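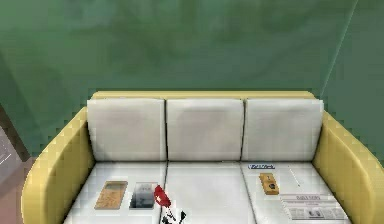

Subject: Re: [unda-upholstery] Cushion foam gone flat after four years
Date: 25 September 2023

> I have a three-seater with loose seat cushions, bought secondhand.
> The middle one has sunk so far that you can feel the webbing through
> it. The covers are fine and I would like to keep them. The zippers
> are at the back. Do I replace all three foams or only the bad one?
> Also the shop quoted me for "high density" and would not say what
> that meant. Is there a number I should be asking for?

Replace all three. If you only do the middle one it will sit higher than its neighbors and you will be able to see it from across the room. It will also feel different, and people will drift toward it or away from it. The two old ones can be cut down for a window bench or a dog bed.

On the numbers, you need two of them and they measure different things. Density is the weight of a cubic foot of foam in pounds. It tells you how long the foam will last. Firmness is usually given as ILD or IFD and tells you how hard it pushes back. A foam can be dense and soft, or light and hard. When a shop says "high density" they often mean firm, and you can end up with a hard cushion that is flat again in two years. Ask for both figures in writing. If they can't give them to you, buy somewhere else.

For a seat cushion 5 inches thick I use 2.5 pound foam with an ILD in the low thirties. If the cushion is only 4 inches I go a little firmer, because there is less material between you and the deck. Back cushions are a separate matter and want something much softer.

Check the webbing before you order anything. You said you can feel it, so it is probably taking more of the load than it should have been. Take the cushions off and press down in the center of the deck with your palm. It should give a bit and come straight back. If it stays down, or if one strap is slack compared to the ones beside it, new foam will only hide the problem until next November. Elastic webbing is cheap and you can do the whole deck in an afternoon with a stretcher and a staple gun. Do the front-to-back straps first, then weave the others through.

Measuring: measure the cover, seam to seam, and not the old foam. The old foam has shrunk. Add half an inch to the width and half an inch to the depth and leave the thickness alone, since the wrap will take care of that. My last seat covers were 24 inches across and I cut at 24 and a half. They went in with some swearing but the corners filled out properly.

Wrap each block in polyester batting, front edge first, over the top and underneath. Leave the sides bare or use a thin layer. Spray adhesive is fine for this. I have been using the Flovness one, which grabs quickly and doesn't go crunchy, but open a window. Let it sit overnight before you put the cover on.

To get the foam in, put a thin plastic bag over the block (a dry cleaning bag works), fold the block in half, and push it in with the fold facing the front seam. Let it open up, work the corners into place with your hand, then pull the bag out through the zipper. Without the bag the batting catches on the fabric and bunches up.

For suppliers, Manolakis will cut to size and their sheet lists density and firmness for every grade. I paid 103 dollars for my last set of three, batting included, plus shipping. Boltamach is cheaper but sells only full sheets, so you would be cutting it yourself. An electric carving knife does that well enough if you mark both faces and keep the blade upright. Their full sheet is 60 inches on the short side, so work out your layout before you order, as it's easy to come up one cushion short.

One more thing about the covers. If you are going to wash them, do it before you measure. Cold water, zippers closed, and hang them up. I have seen cotton covers lose close to an inch in a hot dryer and there is no getting that back.

Post the dimensions if you want someone to check them before you order.

--
To unsubscribe from unda-upholstery, send a blank message with "unsubscribe" in the subject line.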